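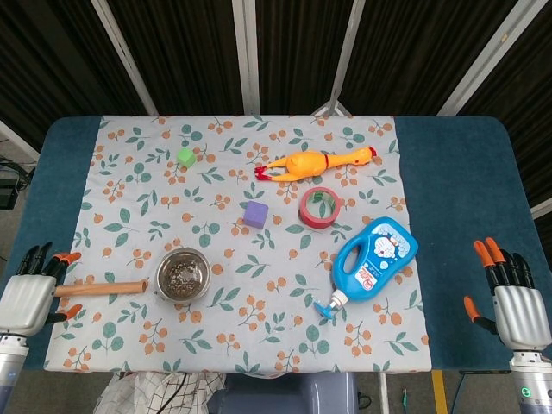
4.2 Clutter on the shared table

Households in the Kirkden sample were asked in March to leave one table exactly as it stood. Few could bear to. Of 126 tables, 40 had plainly been tidied before we arrived, and several had acquired a clean cloth. The remainder were more forthcoming. Objects with no business together - a rubber chicken, a roll of tape, a bottle of detergent - shared a cloth quite peaceably (Figure 5). Asked where such things belonged, most respondents named a drawer. The drawer, on inspection, was full.

Figure 5. Mixed objects on a patterned tablecloth.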